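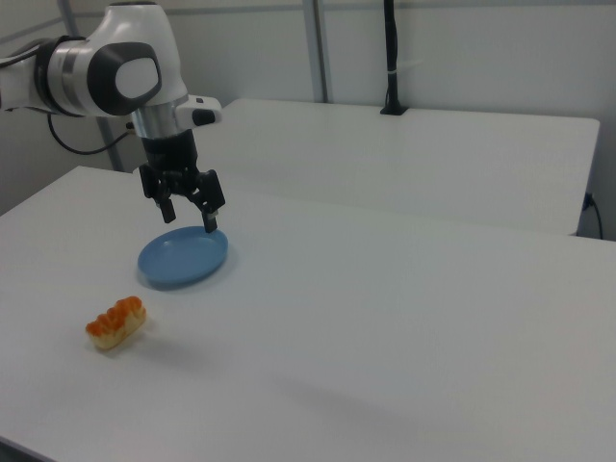
Plemuvau manipulation software
Progress report to the Ponent programme
Period covered: March to June
Prepared by Lucienne Deschamps, with contributions from Thibault Leclerc and Killian Marty

1. Summary

The work in this period was on the software that takes a short instruction, such as "put the roll on the plate", and turns it into a safe motion of the arm. We had three things to deliver: a new grasp planner, a shared format for recorded runs, and a first round of timed trials on the table-top tasks. The planner and the format are in daily use. The trials are finished for the single-object tasks and have started for the two-object ones, which puts us behind the plan on that item.

The main result is that the arm now completes the single-object placing tasks in 300 of 342 attempts, under the conditions set out in section 4. Most of the remaining failures come from perception, and we say below what we intend to do about them.

Spending is in line with the budget. We are asking for one change to the work plan, described in section 7.

2. Grasp planner

The old planner picked a grasp from the outline of the object as seen by the fixed camera, and then asked the motion planner whether the arm could get there. If the answer was no, it went back and picked another outline. This was slow and in bad cases it went round the same few candidates until it timed out.

Killian rewrote this part so that reach is checked first. For each pose of the gripper over the table we now store in advance whether the arm can get to it without coming close to its joint limits. The planner throws out unreachable candidates at once and only scores what is left. The table of stored poses has to be rebuilt whenever the arm base or the rear table is moved, and the rebuild runs overnight. We have moved the base once in this period, in April, and lost a morning to it.

Scoring uses three terms: how well the fingers line up across the narrow side of the object, how far the fingertips stay from the table, and how far they stay from anything else that has been detected. The third term was added late. Without it the arm would sometimes choose a perfectly good grasp on the food item that took the lower finger through the rim of the plate on the way. With it, the planner prefers to come in from the side away from the plate.

The gripper is opened before the approach and not during it. We tried opening on the way down to save time and dropped the idea after a week. The finger positions reported by the gripper lag behind the real ones, and the collision check was working from the wrong shape.

Median planning time on the lab computer is now 80 milliseconds for a single object on the table. We do not yet have a figure we trust for cluttered tables.

3. Perception

The perception module has two stages. The first finds objects and gives each a mask. The second fits a pose to each mask, which for the plate means a centre, a height and a radius, and for long items means a centre and a direction.

Pale objects on the white table were the largest single source of trouble. A bread roll with a glazed top and a cream base is a good example. The detector finds the top without difficulty and tends to leave the base out, because the base and the table are close in colour. The mask is then too small and shifted to one side, and the fingers close on the upper part of the item only. Sometimes this works and sometimes the item turns as it is lifted.

Thibault tried three remedies:

Adding more training pictures of pale items. This helped a little and took the most time.

Using the soft shadow beside the item as a hint to where its base ends. This gave good results under even lighting and poor ones in the late afternoon, when the blinds make a difference. It has been switched off.

Growing the mask downwards until the depth reading meets the table plane. This is the version now in use. It is simple, it adds very little time and it deals with most pale items thicker than a slice of bread. It does nothing for flat ones.

Plate detection is reliable. A round plate looks oval from the fixed camera and the first version of the fit took the oval at face value, so the reported centre was pulled towards the camera. The fit now works in table coordinates. We checked it by placing the plate at 50 marked positions and comparing the reported centre with the mark. All were inside the tolerance we need for placing.

One open problem is what happens when the arm itself hides an object. If the gripper is over the plate, part of the rim disappears from view and the fit becomes less steady. At present we freeze the plate pose when the arm comes within a set distance of it and release it when the arm leaves. If someone moves the plate in between, the software will not know. For this programme that is acceptable, but it would have to be solved before any use outside the lab.

4. Trials

The single-object trials were run in May and June. The task was always the same: one food item and one plate on the front table, an instruction typed by the operator, and a limit of one minute for the arm to finish. An attempt counted as a success if the item ended up fully on the plate and the plate had not been pushed out of its starting place. The operator was not allowed to step in except to stop the arm.

Item and plate positions were drawn at random by a script and printed as a sheet, so that the operator had no say in them. Positions outside the arm's reach were removed from the sheet beforehand. We mention this because it affects how the success figure should be read: it is a figure for the reachable part of the table and not for the whole of it.

Of 342 attempts, 300 succeeded. We went through each of the remaining attempts by hand. The most common cause was a poor mask on a pale or flat item. Next came items slipping out of the fingers during the carry, nearly always the smooth, heavy ones. A smaller group were timeouts, where the planner had a valid grasp but kept replanning the carry because the detected pose of the item jumped as it was lifted. There were a few where the instruction was misread, all of them with spelling mistakes in the typed text.

The timeouts were the easiest to put right. Once the fingers have closed, the item pose is now taken from the gripper and the camera is ignored until release. This change went in after the trials ended, so it is not reflected in the result above.

The arm had to be stopped by the operator twice. In both cases it was moving slowly towards the rear table with the wrist turned further than we expected. Neither led to contact. The cause was a rounding error in the stored pose table close to the far edge, and we have since taken that strip out of the allowed area.

5. Recording format and tooling

Every run is now saved in one file which holds the camera pictures, joint positions, gripper state, the instruction, and the decisions of the planner with their scores. Before March these were in four places with clocks that did not agree. Lining them up by hand was taking Monique Jacquet up to half a day for each batch.

The viewer, which we call Joo, opens these files and lets the user step through a run with the planned path and the measured path drawn over each other. It has changed how we work on failures more than we had planned for. A question such as "why did it pick that grasp" used to mean running the task again with extra logging. Now the rejected candidates are in the file with the reason for each rejection.

Joo is still awkward in two respects. It loads the whole file into memory, so long runs are slow to open, and it has no search. Both are on the list for the next period. Documentation consists of one page and needs to be better before we hand the tool to Vellura.

We also wrote a set of replay tests. Each night the current software is fed the recorded pictures from a fixed group of past runs and its choices are compared with the earlier ones. The tests do not show whether a change is good, only that something is different, and somebody has to look. Monique does this first thing in the morning and it has caught two mistakes before they reached the arm.

6. Staff and spending

Loïc Marchal joined in April and has taken over the motion control code. His first job was to smooth the stop at the end of each approach, which used to shake the fingers enough to nudge light objects. Killian moved to planning full time as a result.

Equipment spending was low. We bought spare finger pads and a replacement power supply. The money set aside for a second fixed camera has not been used, for the reason given below.

7. Request and next steps

The work plan has us installing the second camera in the next period. We would like to put this back by one period and use the time on the two-object trials. The new mask method has removed part of the need for a second view, and adding a camera now would mean calibrating again and repeating some of the single-object trials to keep the results comparable. The camera would still be bought within the programme.

Otherwise the next period will cover:

Two-object trials, with one item to be placed and one to be left alone -- the recording sheets are ready and the first batch has been run.

Flat items, where we have no good answer yet. Thibault will start by sliding them to the table edge, which needs a new motion and a new safety check.

A short repeat of the single-object trials with the timeout fix in place.

Search and faster loading in Joo, and a proper user guide.

Handing a first version of the recording format to Vellura for comment.

We would be grateful for a decision on the camera before the two-object trials go beyond the first batch. Questions on the budget should go to Lucienne, and on the trial data to Monique, who can supply the full list of failures with the matching files.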